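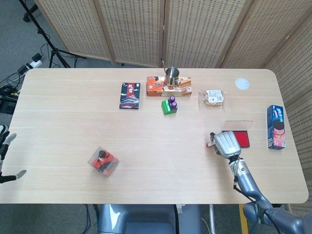 Restringing a long chip necklace: knots or no knots?

Asked by Shobha Gowda, Jul 27, 2022

I have an amethyst chip necklace, one long loop with no clasp, that I bought at a craft fair in Daltongate years ago. The thread went last week and most of the chips ended up in the kitchen drawer I was leaning over. I think I have nearly all of them. It was on plain white cotton or something like it, and it had gone grey and furry near the join.

I want to put it back together myself. Should I knot between the chips as you would with pearls? And what thread do I use? The holes are small and not very even. I have tried a beading needle and it goes through most of them but not all. I wear it doubled, nearly every day, and I don't want to add a clasp if I can help it.

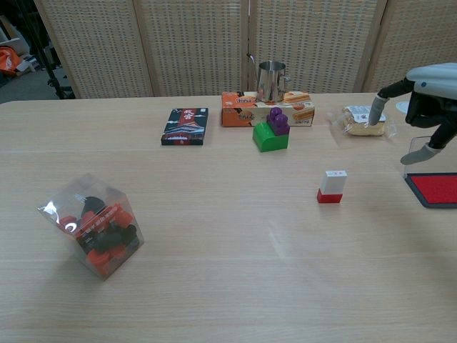 Photo: Tove Damgaard

2 answers

Venkatesh Poojary
just use fishing line, mine has been fine since June

Signe Vídalín
I wouldn't use fishing line. It goes stiff and brittle with age and the knots work loose. A braided beading thread is better, the kind sold for seed beads. Buy the thickest one that will still go through your smallest holes twice.

You don't need to knot between chips. Pearls are knotted to stop them rubbing and to save them if the string breaks. With chips it would take days, the knots would show, and the necklace would come out a good bit longer than it was. What you can do is put a single knot every hand's width or so. Then if it goes again you only lose one section.

Chips have sharp edges at the holes and that is probably what wore through your cotton. Run each one on a bit of scrap thread first and pull it back and forth. If it catches, smooth the hole with a bead reamer, and keep the bead wet while you do it. The same reamer will open up the ones your needle won't pass, but go slowly as amethyst can crack. Leave out any that are too tight.

To finish without a clasp, leave long tails, tie a surgeon's knot, then take each tail back through several chips, tying a half hitch between them as you go. Put a small drop of jeweller's glue on the main knot and let it dry overnight before you trim. Don't pull it too tight before tying. It should hang in a soft curve, and if it kinks when you hold it up there isn't enough slack.

Comment from Shobha Gowda
Thank you Signe. I have ordered a reamer. Would grey thread show through?

Comment from Signe Vídalín
A little, with pale stones. I'd go for white or a light lilac.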